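House rules for the plug-in bench

I have been promising for months to write up the rules we keep for the charger and socket work, and now that June is here and the weather is too hot to do anything useful outdoors, I finally sat down with a big glass of iced tea and my old notebook. We call the project Postgate (don't ask, it was the first name that stuck), and it has taught me more about good habits than any manual I ever read, mostly by letting me do things wrong first!

The rule I care about most is that nothing on the bench is live while an arm is moving. I don't mean switched off at the strip, I mean the strip itself is unplugged and its cord is where you can see the end of it. A charger has bare metal prongs and a gripper will happily hold it any way up you like, so I would much prefer to settle the question before the arms wake up than to argue with myself about it in the middle of a run. 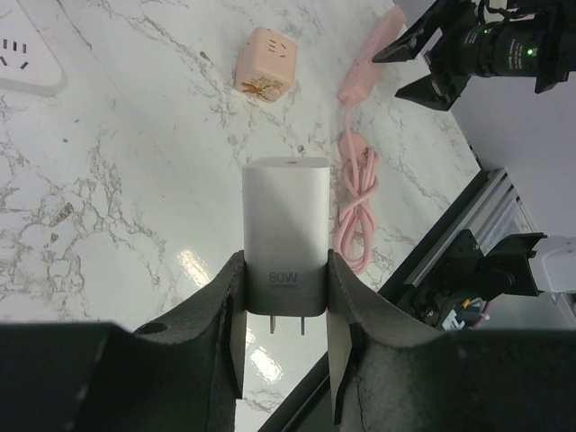
The second rule is about grip, and I admit I was stubborn on this one. I used to let everybody set the closing force by feel, which worked beautifully until it didn't, and then we had a scuffed charger and three opinions about why. Now we start from the lowest setting on the Plevum controller and go up one step at a time, and whatever we end up with goes in the log next to the name of the object. Grip the body, keep the fingers clear of the prongs, and write it down. The log is at 1524 entries as I type this, and I still go back and read the old ones more often than you'd think.

Then there are cables, oh my goodness, cables. Anything with a cord gets bundled before it goes anywhere near the arms, because a loose loop will find a moving joint sooner or later. The arms' own wiring gets a look every 8 hours of running, and I like to do it with my hands behind my back so I'm not tempted to fiddle.

The checklist we borrowed from Leite had 413 lines in it, bless them, and I can promise you it was never once read to the end. Ours has five. I typed it up in Viris in large letters and taped it by the door, and when somebody wants to add a line we talk about which one comes off. Next on my list is a proper rule for labeling spare fingers, which are currently living in a cookie tin.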